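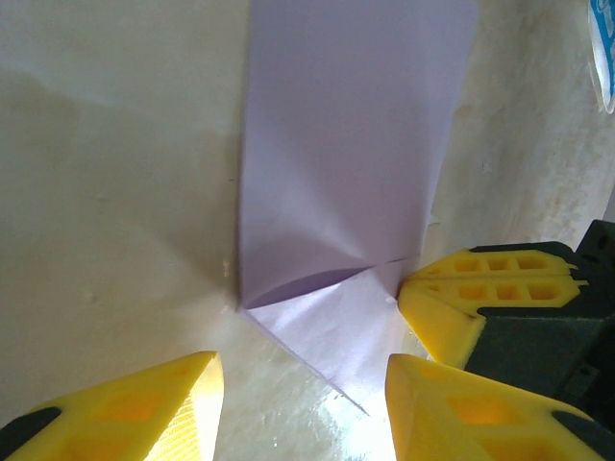
## Thin lavender paper, folds won't stay crisp

**mottled_tabby** — 7:40 pm

Sheet from tonight is up top. One sheet, pale lavender, folded partway with a triangular flap coming down to a point. My trouble is the bulge at the lower left of the big panel, where the paper curves under itself. It puffs up and I can't get it to lie down without putting a new wrinkle somewhere else. There are already faint diagonal creases in the big panel that I don't want there.

The paper is Jiltora, the big pack of 700. I'm making envelopes for seed packets, so I need a lot of them and I'd like them to look more or less the same. What am I doing wrong?

---

**kitetail** — 7:58 pm

You're creasing before the corner is where it needs to be. Bring the point down, hold it, and then start the crease in the middle and work out to both sides. If you start at one end, the extra paper gets pushed along and ends up as a puff at the other end.

---

**oldgluepot** — 8:05 pm

I don't agree with middle-out on a diagonal. It's fine for a straight book fold. On a diagonal I start at the corner and go one way only, with a bone folder, light pass first and then a hard one. The puff is from folding the sheet in the air and then setting it down. Keep it flat on the table the whole time.

---

**kitetail** — 8:11 pm

I've done middle-out on diagonals for years and don't get a bulge. Could be we use different paper. Mine is heavier.

---

**oldgluepot** — 8:14 pm

Then it's not the same problem. Heavy paper will forgive you. The thin stuff won't.

---

**ferrisgate** — 8:30 pm

What are you folding on? The surface looks blotchy on the right and shiny down by the point of the flap. If it's slick the sheet will slide while you press, and you end up with a fold that's a few degrees off. I use a cutting mat turned over to the plain side. An old manila folder works too.

---

**mottled_tabby** — 8:42 pm

It's my kitchen table. I wipe it down first but it has seen a lot of use. I'll try the back of a mat.

I was pressing with my thumbnail. I do own a bone folder, a Sowerby one, but it leaves shiny lines on colored paper so I stopped using it.

---

**oldgluepot** — 8:49 pm

Put a piece of scrap paper between the folder and the sheet. Tracing paper is best. No shiny lines. A thumbnail will give you wrinkles in thin paper every time.

---

**pinhole_pat** — 9:06 pm

Check the grain before you change anything else. Bend the sheet loosely one way, then turn it and bend it the other way. The direction that bends easier is with the grain. A diagonal crosses the grain whatever you do, but a horizontal fold like the one above your flap can go with it. I had a pack of Lulteo paper where the grain ran the opposite way from what I expected and every envelope came out with a rough edge until I turned the sheets.

---

**kitetail** — 9:15 pm

Grain hardly matters on paper this light. I'd put it last on the list.

---

**pinhole_pat** — 9:19 pm

It takes ten seconds to check.

---

**mottled_tabby** — 9:27 pm

Checked it. With this pack the easy bend is along the long side, and I've been making the first fold across it. So I'll turn them.

Other question. Can I save a sheet that already has the stray creases, or is it scrap? I have about 4 like that.

---

**ferrisgate** — 9:40 pm

Open it out, put it between two clean sheets and leave it under a heavy book overnight. The bulge will flatten. The crease lines will fade some but you'll still find them if you tilt the paper to the light. I'd use those for the inside of something, or for cutting out labels.

---

**oldgluepot** — 9:44 pm

A dry iron on low, through a cloth, does better than a book. Test it on a corner first. Some colored papers change shade.

---

**pinhole_pat** — 9:52 pm

I wouldn't iron lavender. I turned a light purple sheet gray that way. It was from a Plistemen assortment so yours may behave differently, but I'd go with the book.

---

**mottled_tabby** — 10:20 pm

Tried three fresh sheets on the back of the mat, grain turned, bone folder over tracing paper. Corner first on two of them and middle-out on the other. The corner-first ones are flat. The middle-out one has a small puff, but it was also the first one I did, so I don't know if that's a fair test.

The creased ones are under the dictionary. The packets need to be ready by February, so I have time to redo them if they don't come out.

---

**kitetail** — 10:31 pm

Do one more middle-out now that you've warmed up.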